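Field Diary of the Resident Archivist
Clilell Valley Records Office
Entry for Tuesday

The office opened at eight. The morning was given to the transfer of the Talukder deposit, which has been pending since the close of the last fiscal year. The deposit consists of the business papers of the Talukder ferry company, which carried passengers and grain across the lower river until the bridge was finished. The deed of gift was signed in July, and the family's attorney has confirmed in writing that no part of the deposit is subject to restriction.

The boxes were received at the side entrance and moved to the receiving room by cart. Two had been taped shut over older tape and were opened with care. The contents of the first box are chiefly freight receipts, bundled by season and tied with string. The string has been replaced with cotton tape, and the original order has been kept. The second box holds crew wage books, a run of letters concerning a disputed landing at Pindo, and a quantity of blank stationery. One sheet of the stationery will be retained as a specimen. The remainder will be offered back to the family before it is discarded.

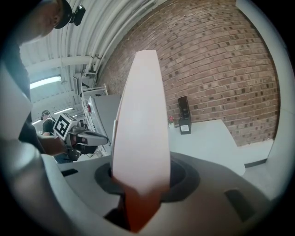
The disputed landing deserves a fuller note. The company claimed the right to use the east bank at Pindo without payment, on the basis of a verbal agreement with an earlier landowner. The landowner's heirs did not accept this claim and demanded a fee of $65 per season. The letters are courteous at first and become less so. The final letter in the bundle offers $100 to settle the matter for good, and no reply has been found. The county court index should be checked before the finding aid is written, as a suit may have been filed.

It was also noted that the company's own clerks spelled Pindo in three different ways. The finding aid will use the present spelling and will list the others as variants.

At eleven the writer met with the county building department concerning the reading room. The department has approved the new shelving, subject to an inspection of the floor. The shelving is to be supplied by Climby, whose revised estimate arrived last week. The estimate now includes the end panels that were left out of the first version. Delivery has been set for the week after the inspection. The writer asked that work near the public desk be done before opening hours, and this was agreed.

The question of the north window was raised again. Afternoon light reaches the map cases for more than an hour in the summer months, and the present blind does not close fully at the bottom. The department regards the blind as furniture and therefore as an expense of this office. The writer regards it as part of the window. The matter was not settled and will be put in writing.

Lunch was taken at the desk.

In the afternoon the writer returned to the subject files. The decision was made some time ago to replace the old accordion files with flat folders, each with a typed label giving the subject, the years covered, and the shelf number. Progress has been steady but slower than the annual plan allowed. The sections on churches and on schools are complete. The section on floods has been divided by decade, as it had become too thick to consult with any comfort. Newspaper clippings are being copied onto acid-free paper, and the originals are being kept only where a photograph is present.

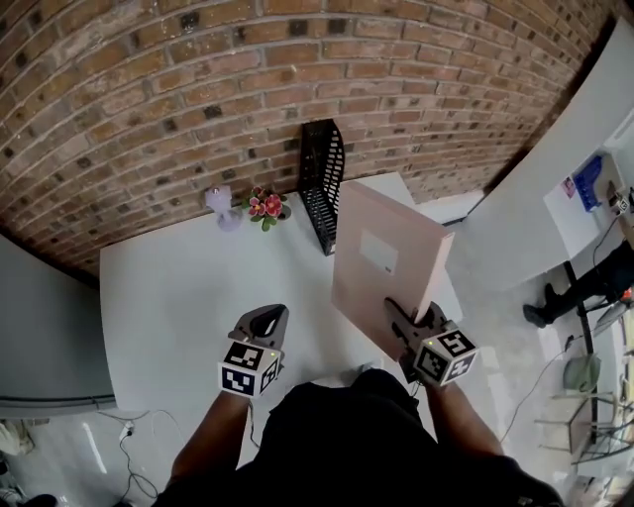
Inquiries Received

A letter was received from a reader in another state seeking the burial place of a ferry hand. The wage books opened this morning may be of use, and the reader has been told to expect a further reply. No fee will be charged for the first search.

A teacher telephoned to ask whether a class might visit. The reading room cannot seat a full class while the shelving is being installed. A later date was offered, and the teacher will consult the school calendar.

A request was received for a copy of the plat of the original town lots. The copy was made and mailed the same afternoon. The receipt is numbered 895.

A caller asked for the value of an old family Bible. The caller was informed that this office does not give appraisals and was referred to the list of dealers kept at the front desk.

The humidity reading at closing was higher than at noon, and the dehumidifier in the lower vault was emptied. The office closed at five. The wage books have been left on the processing table under a cloth and will be numbered at the next session.

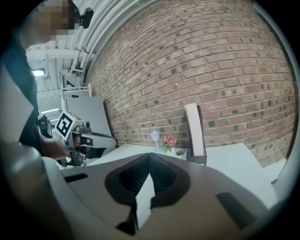
PINDO, July

The writer traveled to the east bank to view the site of the old landing. The road is paved as far as the grange hall and is gravel beyond it. A row of pilings remains at the water's edge, and the ramp described in the letters can still be traced through the grass. Measurements were not taken, as the bank is soft and the owner had asked that visitors keep to the path.

The owner was most helpful and produced a receipt for a season's landing fee, paid in full. It is in the same hand as the wage books. Permission was given to borrow the receipt for copying, and a loan form was completed on the spot. It must be returned before the end of the month.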